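Technology > Automation > Features

Teaching a gripper where the teeth go

30 September 2023

6 min read

The parts in a planetary gear set are easy to describe and annoying to put together. Three small gears sit around a center hole, each on its own pin, and all of them have to mesh with whatever goes in next. A person does it by feel. You drop the gear on, it stops a little high, you turn it a hair with your thumb, and it falls into place.

Hanyu Hao has spent most of the year trying to get software to do the thumb part. She leads planning and control at Plada, a small company that writes assembly software for shops that build gearboxes in short runs. The product is called Kaka. It takes pictures from a camera at the robot's wrist, works out where each part is and how it is turned, and sends motion commands to the arm. Plada does not make arms or grippers and has no plans to.

"The motion is the easy half," Hao says. "Moving to a point in space was solved before I was born. Knowing that the point is the right one is where the time goes."
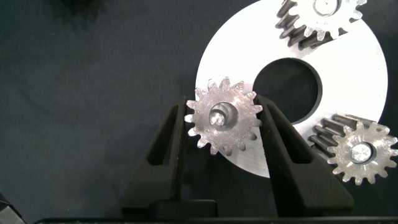 The trouble starts with shine. Machined steel throws light back in ways that depth sensors do not like, and a flat bright face can come back as a hole in the data or as a surface that is not there. Kaka's first version leaned on depth and failed often. The current one uses the plain color picture for most of its work and treats depth as a second opinion.

It looks for edges that it can trust. The rim of a bore is a good one, because it is round and there is nearly always a line of shadow inside it. Tooth tips are less good. They repeat, so a gear turned by one full tooth looks the same as a gear that has not been turned at all. For meshing, that does not matter. Hao's team spent a few weeks in May trying to track the full rotation of every gear before they saw that they only needed to know it to within a tooth.

Another problem is that the fingers get in the way. From the wrist, the gripper hides part of whatever it is holding and a good deal of what lies beyond it. Kaka keeps a mask of the fingers for each opening width and ignores those pixels. It then fills in the hidden part of the gear from a model. If the visible part disagrees with the model by more than a set amount, the planner backs the arm off and looks again from a second pose.

The last few millimeters are done without the camera. The controller lowers the gear until it feels contact, holds a light downward force, and turns the wrist back and forth through a small arc. When the force drops, the gear has gone down. If it does not drop after four tries, the arm lifts and the whole estimate is thrown out. Early on, the team let the arm keep trying. It would sometimes push a gear over on its side and then report success, as the force had dropped.

Plada counts every attempt. The test log for the current release holds 2876 insertions, and 1632 of those were run after the contact search was rewritten. Hao would not give a success rate for print. She said the number changes too much with the part, and that a customer would hold her to it.

One of those customers is Brakov, which builds reducers for conveyor drives and has been trying Kaka on a single bench. Its engineers asked for something the team had not planned on: a way to see why the software had decided to stop. The tool that came out of that request shows the camera view beside the planner's guess at each step, and lets the user scrub back through the last 20 decisions. Hao says her own people now use it more than anyone at Brakov does.

The tool has changed how the team works on the dull parts of the job. Shadows are one. An arm that hangs over a work surface puts its own outline on it, and the outline moves with the arm. 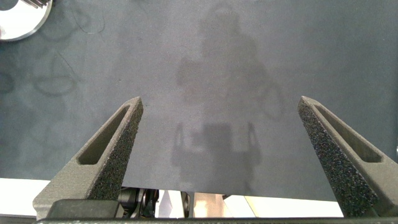
The open gripper over the work surface, with the arm's soft shadow across the middle.

An older build of Kaka would find edges in a shadow like that and sometimes start planning around them. The fix was simple. The software compares two views taken from slightly different positions and drops any edge that travels with the arm. It costs a fraction of a second per pick, and Hao thinks the cost is fair. Marks and stray fibers on the surface are harder, as they stay put like real parts do. For now Kaka filters them by size and contrast, and a long thin one can still get through.

The next release is meant to handle a ring gear, which has teeth on the inside and has to come down over all three small gears at once. The contact search as written will not do it. Turning the ring turns everything it touches, so a gear that was lined up a moment ago may not be. Hao has two approaches running in simulation, one that moves the ring in a slow spiral and one that nudges the gears first, and she has not picked between them. The spiral is ahead on speed. The other is easier to explain when it fails – and the people at Brakov have told her which of those they care about.

Related articles
Arabzadeh opens its motion planner to outside developers
Why force control is still tuned by hand
Seeing shiny parts: a short history of a long problem
What a good robot log looks like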